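Plumstead arm club – bench book
July 15, 2025, written up by Yi-an Seok (Tiago Falcão adding bits where marked TF)

Sink station again. Started late, half the group still on the bus. Plan was the put-down task for the Drernow round: arm picks a small item, sets it on the drainer, lets go, backs off without dragging it. Sounds dull. It is the one we keep losing marks on.

Did the fixed view first as that's what the position finder learns from. Same spot as last week, checked the overlay, near enough. Tape on the floor has gone furry and wants replacing. Lights on full, blind down – Tiago swears the blind makes no difference, the numbers say otherwise. Exposure locked by hand after the usual argument with the menu.

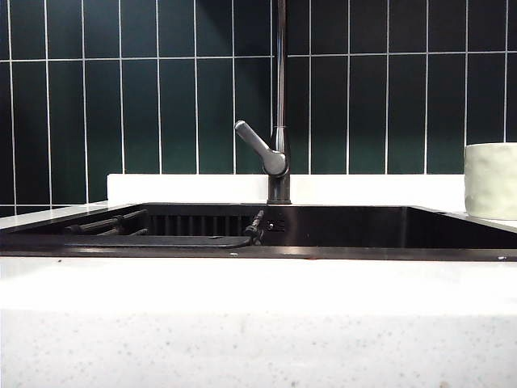
Then config. Somebody had left the May settings file in the folder under the same name as the new one, so the first batch went out with the old approach height. Lost those. Have renamed it to OLD_dont_use. If you need it, copy it somewhere else, please don't rename it back.

Speed cap was the other thing. Widura sheet says start low and step up. We had it at 156 in the old file (arm's own units, don't ask me to convert) and dropped it to 100 for the morning. Much calmer on the way in. Cycle time gets ugly though and the round is timed, so we can't just stay there. TF: could stay there for the last bit only, fast over the counter and slow over the rack. YS: yes fine but you are writing it.

Error list so far, no order:

– let go too early, item tips over as the fingers open
– fingers open ok but one side brushes the item on the way out
– finder picks a bar instead of the item and the arm goes off to it very confidently
– cable snag at the elbow, twice, same clip both times
– stopped itself, code 1206, no idea yet

On 1206: manual says "joint limit or communicaton", which covers most of life. Wrote to Bensaid, who do our spares, to ask if they've had it from anyone else. No answer by the time we packed up. It only came up with the wrist rolled right over, so for now I've put a soft limit on the roll and will see if it comes back. Tiago wants to swap the cable first. Both are cheap, do both, but NOT on the same day or we learn nothing.

Wrist view next. Went through the saved clips from the faster runs and they are a mess, smeary exactly where we need them sharp, on the approach.
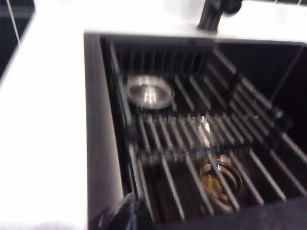

The finder has a proper job to do from the wrist and I think we've been unfair to it. Been scoring it on single stills, and at speed the stills are rubbish. Every bar of the drying rack comes out doubled, so anything that looks for edges gets twice the edges it should, all of them running the same way as well. Then there's the clear item, which on black bars is really only a few bright streaks. The silver drain fitting gives bright streaks too. So does it go for the item or the drain? Depends on the clip. Suggest we mask out both drains by position, the brass strainer as well, they don't move relative to the basin. TF: they don't but the camera does. YS: ok so mask in counter coordinates and project it. TF: ok.

Tried a shorter exposure, less smear, much more grain. Gain up, more grain again. Halfway setting saved as wrist_B, judge for yourselves. My vote is pause the arm for a beat at the top of the approach and take the reading there, then go down blind. Costs time on every pick. Might win it back by not having to redo them.

Also tried the see-through item with a strip of masking tape round it, just to check the grip side. Rules don't allow it so don't get attached.

Gripper pads: wearing on the inner corner. Spare set is in the tin with the M3 screws. There are only 2 left after that so go easy, and tell me when you open them so I can order.

To do
– mask for drains (TF)
– pause on approach, time it properly with and without
– slow zone over the rack
– new floor tape
– move elbow clip, or file it down
– chase Bensaid
– relabel the clips from the bad config batch or bin them. I'd bin them
– someone read the Drernow rules again on touching the rack. I remember it as a small penalty, Tiago remembers a restart, that's a big differance

Next session same time. Charge the laptop BEFORE, the socket on the left is still dead.

3 comments · 0 shares
© Plumstead arm club · Contact · Back to top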